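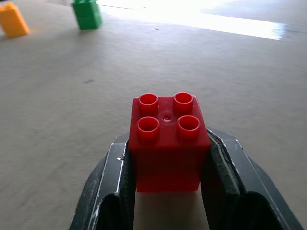 September, 15:20. Injection molding, sink and gate marks, continued.

Ran the Clisum press again with the Mtshali red masterbatch. Barrel settings unchanged from the last sheet. Hold pressure raised to 48 bar, cooling time 15 s. Discarded the first shots until the cushion settled, then kept 200 parts for measurement.

Sink over the ribs is less than before but still catches a fingernail. Gate vestige is clean on cavity A, slightly proud on cavity B. Wian thinks the B tip is worn. I would check the tip heater first, the reading drifts when the dryer cycles.

Color varies between bags. Fatima has the retained chips from the Drikstead lot and will compare under the D65 lamp.

Vent depth still to be measured. Mold is at 3000 cycles and due for cleaning anyway, so pull it before the next trial. Do not change hold pressure until B has been looked at.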